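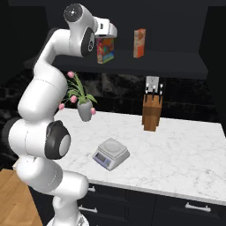

Hernevell Household Pantry Records

Version 2, released November 20, 2025

Summary

The Hernevell Household Pantry Records are a collection of 3,827 entries on packaged dry foods kept in private homes in the town of Hernevell. Each entry gives the type of food, the package size, the date of purchase, the date printed on the package, and the date on which the package was finished or thrown away. The collection is maintained by the Womton Institute for Household Studies and is distributed by Hivex.

Purpose

The records were assembled to support research on food storage and household waste. They are suitable for estimating how long common dry goods remain in a home after purchase and how often packages are discarded before they are opened. They should not be used to judge the safety of any food product. Storage temperature and humidity were not recorded.

How the entries were collected

Participating households kept a paper log for 30 weeks. Adults in the home wrote down each package as it was brought in and completed the entry when the package left. Logs were returned by mail and typed by Institute staff. Where handwriting could not be read, the field was left blank. No values have been filled in by estimate.

Files

entries.csv contains one row per package.
households.csv contains one row per household, with size of home, number of residents and distance to the nearest grocery store.
categories.txt lists the 37 food categories and the rules for assigning them.
changes.txt lists corrections made after the first release.

The two tables are joined by the field house_id. Dates are written year first. An empty date_out field means that the package was still in the home when the log ended.

Known limitations

Breakfast cereal, rice and dried pasta are well covered. Spices and baking supplies are underreported, as many households did not log items bought in small amounts. Packages received as gifts are marked with source code G and often lack a purchase date. Entries from October of the first year use an earlier category list and have been converted; about 600 of them carry the flag conv in the notes field.

Privacy

Names, street addresses and store receipts were removed before typing. Users may not attempt to identify any household.

Terms of use

The collection may be used free of charge for teaching and research. Commercial use requires written permission from the Institute. Published work should cite the title and version number given at the top of this file. Errors may be reported through the Hivex distribution page, with the entry number included.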